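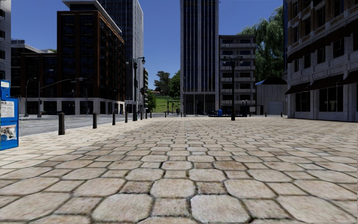 Paved square with a blue newspaper box, city buildings at the far end.

Household tips: a home folder for council and voting papers

In my family the letters from the city hall used to live on top of the refrigerator, together with the pizza menus. When the council asked for comments about the new parking rules, we found the form one day after the closing. Since then I keep a folder, and I want to share how I make it.

Take a ring binder with 6 dividers. I use these names: Voting, Council letters, Petitions, Property tax, Permits, Answers we wait for. The last one is the most useful. Each paper in it has a small note in pencil with the day when we sent our letter. 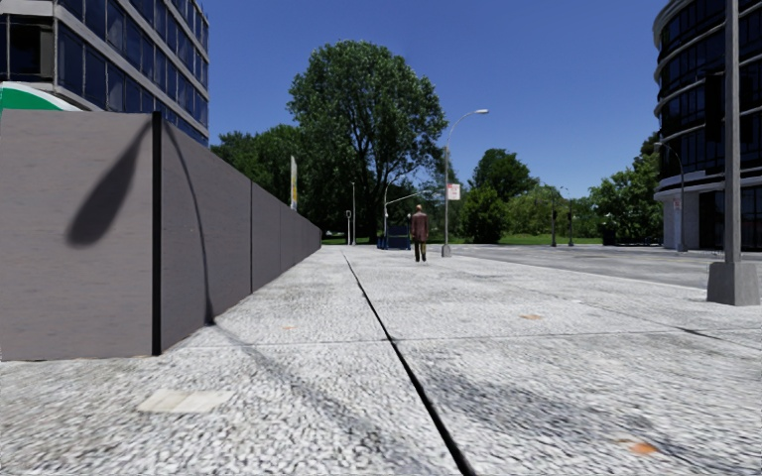
Do not punch holes in a voter card or in any paper with a stamp or seal. Put it in a clear sleeve. If the sleeve sticks to the ink, it is the cheap soft kind, and a stiff one from the office shop will not do this.

Before you mail a letter to a council member, make a copy of the signed page too. My neighbor Johanna Riedl had copied only the draft, and later she could not show which version she had sent.

For a petition sheet, use a clipboard and a black ballpoint. Gel pen smears when people sign standing up. Leave the lines wide, older hands need the space. A sheet of 100 names is hard to check, so I print small sheets and clip them together at the end.

Removing a coffee ring: do not try on an official form. Ask for a new form. On your own copy it does not matter.
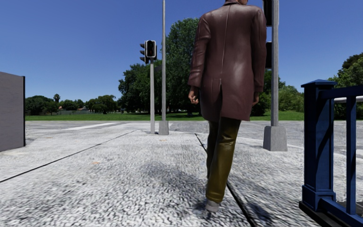 Drundunmont, September

Two readers wrote to me after the first part of this page. Hậu Cù asks how long to keep old council letters. At home we keep them seven years, but this is only our habit, please ask your own office about tax papers. Châu Diệp stores her binder in the kitchen and the pages became wavy. Steam does this. Move the binder to a bedroom shelf, and press the wavy pages under heavy books for around a week.

Uyên Trịnh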